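Desk Tips From Someone Who Teaches Grippers for a Living

Most of my tidying habits used to come from magazines. These days they come from work. I spend my mornings recording demonstrations with a hand-held gripper, doing small chores over and over so that a policy (the learned part of a robot, for anyone who wandered in from the recipe pages) can learn to do them too. Our project is called Kukdale, and the first batch is all desk chores: mouse back on the pad, book back in the row, cup back on the coaster. We've recorded 3,476 of them so far and my own desk at home has never looked better!

So here are the tips. Some are for people who want a calmer desk, some are for people who record demos, and a few work for both.

Give the mouse a home with an outline

A mouse pad with a funny shape beats a plain rectangle. I didn't believe this until we compared the two. With the rounded pads, our policy put the mouse down facing a sensible way far more often, and my guess is that the wrist rest does it: there's a clear front and a clear back. People are the same. Put a pad with a wrist rest on a shared desk and watch how many folks leave the mouse pointing the right way.

If you're recording, start the mouse somewhere annoying. Off the pad, turned at an angle, a good reach away. Easy starts make a lazy policy.

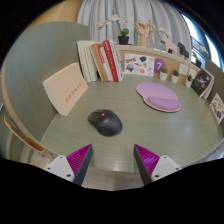

Push the pretty stuff to the back

I love a desk with things on it. Plants, a wooden hand, little animals, bring them all. Just keep them along the back edge or up on a ledge so the middle stays clear for your arms. Three small plants in matching white pots look like a decision, and the same three dotted across the work area look like you're losing a fight with them.

For the recording crowd: leave the clutter in. Our early demos were done on bare desks and the results fell apart the first time a succulent showed up. Once we mixed in 40 different desk layouts, success on desks the policy had never seen went way up. That's the main finding of the whole batch, really, and it took us until December to trust it.

Lean books, but lean them on something

A short row of books will stand up fine against a partition if the heavy ones go on the outside. Covers you like can face out at the sides of the desk, propped at an angle. Give them more tilt than you think they need. I've knocked over the same picture book so many times that I now do a little push test with one finger before I walk off.

Soft fingers, slow last inch

The last inch is where things go wrong, both for me and for the policy. You come in quickly, you bump the mouse, it skates off the pad, you mutter something. What fixed it for us was slowing down right at the end, with the fingers open wide and level on both sides before closing.
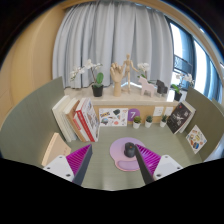
Ribbed, bendy finger pads help a lot too, because they wrap a little around whatever they touch and forgive you for being slightly off. The kitchen version of this is silicone-tipped tongs. I bought a pair after my second week on the project and I'm never going back to bare metal for eggs.

Do it 11 times, then stop

My demos get sloppy after a while. I start dropping the mouse from too high, or cutting the corner on the way over. When we sorted the recordings by how far into a session they were made, the tired ones hurt more than they helped, and throwing them out gave us a better policy from less data. Now I do 11, get up, fill my water glass, and come back. Works for ironing, works for peeling potatoes.

How many do you need?

People ask me this one a lot. For a single chore on a single desk, we stopped seeing much gain after around 1,000 demos. Past that point I'd move the furniture before I'd record another one: turn the chair, open the curtain, swap the pad for a different color.

Wipe before you start

A dry microfiber cloth over the desk, then over the finger pads. Dust makes the pads slippery and you'll blame your hands for it. Same cloth for the mouse. Wash it without fabric softener or it stops picking anything up.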